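**Re: [cell-upkeep] gripper creeps open after homing**

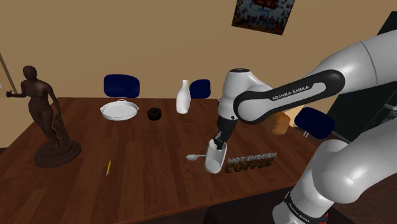

*Tergate bench in simulation, fingers inside the mug.*

On 30th June, the Ernach bench wrote:

> Our arm homes fine, then the fingers creep while holding from the inside. We raised the grasp force twice and the mug still hangs crooked. Is it the hand or the model? Before anyone asks, yes, we restarted it.

Restarting is a fine tradition and I would never speak against it.

We had the same thing on the Tergate bench, where the arm is a Franka and the mug sits slightly tilted off the table in our render too. Leave the force alone. Ours was the finger friction, which somebody had set in the Latum config and then overridden in a second file, line 454, under a comment reading "temporary."

What I'd do, in order:

1. Delete the override and reload the scene.
2. Home the hand with nothing between the fingers.
3. Set the solver to 120 iterations. The default is cheerful but lazy.
4. Run an inside grasp for 2000 steps and log the finger width.

If the width is flat and the mug still leans, your grasp point is off center. If it wanders, check the mug's collision mesh. Ours was a solid plug until build 1227, so the fingers were politely being shoved out of a cup they had no right to be in.

The NOT ENOUGH COFFEE lettering beside the mug stays. It has its own collision shape, so keep your approach path clear of it. Ask me how I know.

Send the width log if step 4 looks odd.

Mitsotakis-Vlachou, Tergate bench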